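Reading time: 4 min

Budgeting for a Helping Hand: Workshop Tips for the Gadget Buyer

So you have decided that what your workshop needs is a machine that picks things up. Fine. Mine needed a broom and a second shelf, and I went shopping for automation too. These tips come out of two years of planning, one canceled order, and a spreadsheet I no longer open in company.

Start with a list of your own junk. Every catalog shows the gripper closing on a tidy little block. Go to your bench, take 20 things off it, and write down what they are. Then ask the seller which of them the gripper can hold. I sent my list to Gremo and got back a very polite paragraph about blocks.

Measure the narrowest and the widest thing you own that you would want lifted. Jaw opening is the number that rules out half the brochure, and it's usually hiding on the second page under the warranty. If your widest item is a jumbo bottle of vitamins, measure the bottle across the middle with the label on.

Round things deserve their own line. A bottle standing up and the same bottle lying down are two different jobs, and you should see both done before you pay for either. Same with rolls of tape. On its side a roll is easy. On its edge it has travel plans.

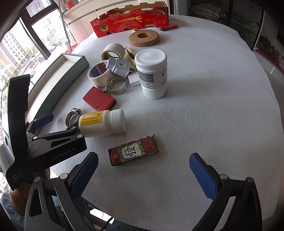

A fair test table: tape, hose clamps, bottles, a utility knife and two grippers.

Put metal in the test along with the cardboard. Hose clamps are excellent for this, as they're springy, lopsided and full of holes, and they cost next to nothing. Use two sizes. Add one flat case and one carton too big for the jaws, so you can find out what the thing does when it should give up. The cheap one I tried in the Batham showroom did not give up. It pushed the carton toward me for a while, like a cat with a bad idea.

Cover the table before you start. Felt is good: small parts stay where you drop them and you can see the dark ones against a white cloth. Buy enough to hang over the edge a little, and shake it outdoors.

Now the money. Whatever the arm or gripper costs, write that figure down and leave the same amount of room beside it. In that room go:

- Spare fingertip pads. They wear. Ask the price of a set before you buy, and ask again whether "set" means two pads or one.
- Power. Count your outlets first. My bench had one, already promised to the kettle.
- Cable. Whatever comes in the box will stop a hand's width short of where you need it.
- Shipping both ways. I paid $47 to return a unit to Te Moana, which stung more than the unit did.
- A table that does not wobble. I have no joke for this one, it cost me $90.

Try the hand-held kind first if you can borrow or rent it. Squeezing a gripper yourself for an afternoon tells you a great deal about which objects are going to be trouble, and your wrist will give you an opinion on the weight free of charge. Get a second person on a second gripper and you'll also learn how much table two of them need, a figure I had badly underestimated.

Light matters more than I budgeted for. If your table is next to a window, run your trial at noon and again after dark. Glossy labels and bare metal look different at each, and a system that relies on a camera may have views about that. A plain lamp solved most of it for me.

Keep blades closed during any trial. I shouldn't have to write that and yet I own the bandage.

Ask about the dull stuff in writing. How long are parts stocked? Who answers the phone? The Bratdale people gave me a straight answer to the first question and a recording for the second, and I bought from them anyway. Their hold music is tolerable.

Leave a line for software. Some sellers charge for it yearly, some charge once, and some call it free and charge for the cable that talks to it. Read that page twice with a pencil.

Last, decide your walk-away number before the demo. Mine was $100 over the spreadsheet. I wrote it on masking tape and stuck it inside my jacket, where it remained through the demo, the coffee, and the signing of something well above it.

Related tips
Sorting a drawer of mystery hardware
What to do with half a roll of everything
Felt, cork or rubber: bench coverings compared
Labels that survive September humidity

Contact | Copyright, all rights reserved | Back to top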